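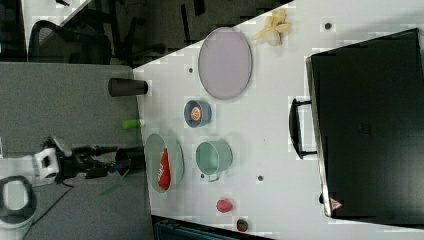
Relatório de progresso ao Fundo Clomora
Projeto Serra, mesas de atividades para a sala comum
3 de junho de 2024

O presente relatório cobre o trabalho realizado desde novembro na sala comum da casa Kallside. O projeto tem como finalidade preparar mesas onde os residentes mais idosos possam treinar, com ajuda, os gestos de pôr e levantar a mesa. Durante o inverno escolhemos o material, e agora já existe um conjunto que usamos de forma regular. Na mesa branca ficam pratos de mais de um tamanho, entre eles um prato oval grande de cor lilás rosada e um prato redondo verde-claro, uma caneca azul-esverdeada, um copo castanho-escuro e uma tigela azul pequena com uma rodela de laranja. Demos preferência a cores bem diferentes entre si, porque alguns residentes veem mal e uma tigela branca sobre um tampo branco perde-se facilmente.

Atividades realizadas

Fizemos 13 sessões até à data deste relatório. Cada sessão tem uma parte livre, em que a pessoa pega nas peças como quiser, e uma parte orientada, em que se pede uma tarefa simples: pôr a fruta na tigela, levantar a caneca que está deitada, juntar os pratos. No início tínhamos previsto só a parte orientada. Depois das primeiras sessões mudámos o plano, pois as pessoas ficavam nervosas quando a tarefa começava logo, e com alguns minutos livres antes o ambiente ficou muito mais calmo.

A fruta foi o tema que deu mais conversa. A banana descascada, com a casca aberta, faz com que quase todos falem de comida e de cozinha, e duas senhoras discutiram bastante tempo se a banana se descasca pela ponta ou pelo pé. Também os pequenos objetos vermelhos, de que não esperávamos muito, são pegados muitas vezes. São mais difíceis de agarrar do que os pratos, e a terapeuta aproveita-os para o treino dos dedos.

Material e despesas

O orçamento aprovado para material foi de 2.289 euros. Até agora gastámos 737 euros, com loiça, peças de fruta e caixas para arrumação. A mesa não entrou nesta conta, uma vez que já pertencia à casa. O tampo tem furos pequenos e escuros, e perguntámos à oficina Grerkuto se é possível fechá-los com tampas da mesma cor. Um dos residentes põe sempre o dedo no furo e deixa de prestar atenção ao resto. A oficina ainda não enviou o preço.

A loiça foi comprada em peças soltas e sem nenhum desenho. Isto ficou um pouco mais caro do que comprar um serviço completo, mas permite substituir só a peça que se perde ou se parte. Até hoje faltam uma colher e um pires, que procurámos sem resultado.

Dificuldades

A principal dificuldade é a arrumação. Quando a sessão termina, as peças voltam para as caixas sem ordem, e a pessoa que prepara a sessão seguinte perde tempo a separar tudo. Colámos etiquetas nas caixas, porém a letra era demasiado pequena e vamos repetir o trabalho com letra maior. A segunda dificuldade é o espaço: as peças próximas da borda caem facilmente, sobretudo as cilíndricas, que rolam. Pedimos às colegas que deixem livre uma faixa junto da borda, mas isto nem sempre se cumpre. Estamos a ver também uma toalha antiderrapante, que teria de ser de cor lisa para não confundir com a loiça.

Uma dúvida que queremos apresentar ao Fundo refere-se à mistura de objetos. O senhor Angus Ormsby, que acompanhou 2 sessões em nome do Fundo, sugeriu separar a comida da loiça em mesas diferentes. A equipa prefere manter tudo junto, como numa cozinha verdadeira, e fazer a separação apenas para as pessoas que se cansam depressa. Agradecemos uma indicação vossa sobre este ponto antes da compra do segundo conjunto.

Próximos passos

Queremos comprar o segundo conjunto durante o verão, com mais talheres e menos fruta, e começar as sessões com as famílias presentes. Pedimos ainda autorização para usar uma parte da verba de material na toalha e nas tampas dos furos, logo que tenhamos os preços. As folhas de presença e as cópias das faturas seguem em anexo.

Com os melhores cumprimentos,
A equipa do projeto Serra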